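Reusable Cup Return on a Small Campus: Final Report
Course project, Environmental Systems, Gultholm campus
Author: Azevedo

1. Background

The cafeteria in the Gultholm building switched from paper to reusable plastic cups in December. Cups are lent without a deposit and are meant to come back to a return shelf beside the exit. By the end of the first term, the kitchen was reordering stock more often than the purchase plan allowed. The project set out to measure where the losses occur and to test whether moving the return point changes them.

Earlier work on the subject falls into two groups. The first treats loss as a matter of motivation and recommends a deposit. The second treats it as a matter of distance and recommends more return points. The cafeteria manager had ruled out a deposit before the project began, as the cash registers cannot process refunds. Only the second option was tested.

2. Materials and setup

The stock at the start of the count was 1,222 cups, all of one volume and sold under the name Triker. Each cup was marked on the base with a dot of food-safe paint so that older stock still in circulation could be excluded. The marks were checked after repeated machine washing and remained legible.

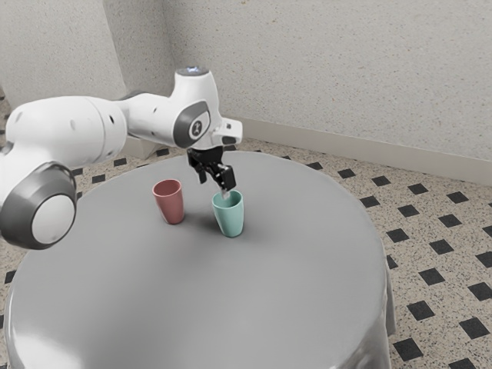
Figure 1. Plastic cups on a round table.

Three return layouts were compared:

Layout A: the existing shelf by the exit only.
Layout B: the exit shelf plus a cart in the Plelow reading room.
Layout C: the exit shelf plus 4 carts, one on each floor of the building.

Each layout ran for 3 weeks. Carts were emptied once a day, after the cafeteria closed. Cups found outside the return points by cleaning staff were logged separately and put back into stock. They are counted as recovered – a cup left on a windowsill still costs labor, but it does not have to be replaced.

3. Method

Stock was counted at closing on the first and last day of each run. Loss was defined as the starting stock minus cups on hand, minus cups retired for damage. Retired cups were those with a split rim, a crack, or a stain that remained after a second wash.

Loans were taken from register data. The register does not distinguish a first drink from a refill in the same cup, so the number of loans is overstated. The error is assumed to be equal across layouts. This assumption was not tested and is the weakest point in the method.

A short paper survey was also handed out. It asked where the respondent usually finished the drink, whether the respondent knew where the return shelf was, and whether a cup had ever been taken home. The target was 600 completed forms, and the target was met during Layout B. No further forms were collected, so the survey says nothing about Layout C.

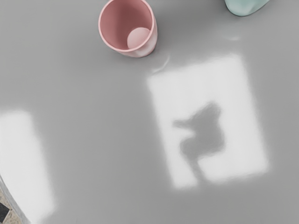

Page last changed: 2020-08-16

4. Results

Loss per loan was highest under Layout A and lowest under Layout C. Most of the improvement came with the first added cart. The step from B to C was small and within the spread of the daily recovery counts, and we do not claim it as an effect.

The survey agrees with this in part. Respondents who finished their drinks in the reading room were the group most likely to report leaving a cup behind, and most of them did know where the shelf was. Lack of information does not appear to be the main cause. Signs were therefore left out of the recommendations, although the project proposal had included them.

Damage did not vary by layout. Stains from tea were the most common reason for retirement, followed by cracks near the rim. Stacking cups while wet was suspected as a cause of the cracks but was not examined.

5. Discussion

The carts on the upper floors collected few cups and a fair amount of general waste. Sorting this took longer than the collection itself. If labor is priced at the cafeteria rate, Layout C costs more to run than the cups it saves.

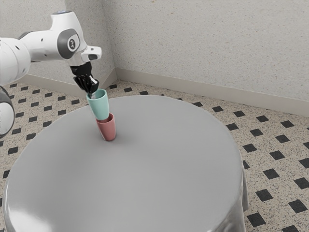
Azevedo, the sorting time in section 5 looks high to me. Were the upper carts open on top? We had the same trouble with trays, and a lid with a round hole cut most of the waste. I would rerun C with lids before writing it off.

The carts were open on top in all runs. A lidded version was not available during the project, and the cost comparison applies to open carts only.

6. Recommendations

Keep the exit shelf and the reading room cart. Remove the remaining carts unless lids can be fitted. Repeat the stock count once per term with the same base marking, and add a separate register key for refills so that loans can be measured directly.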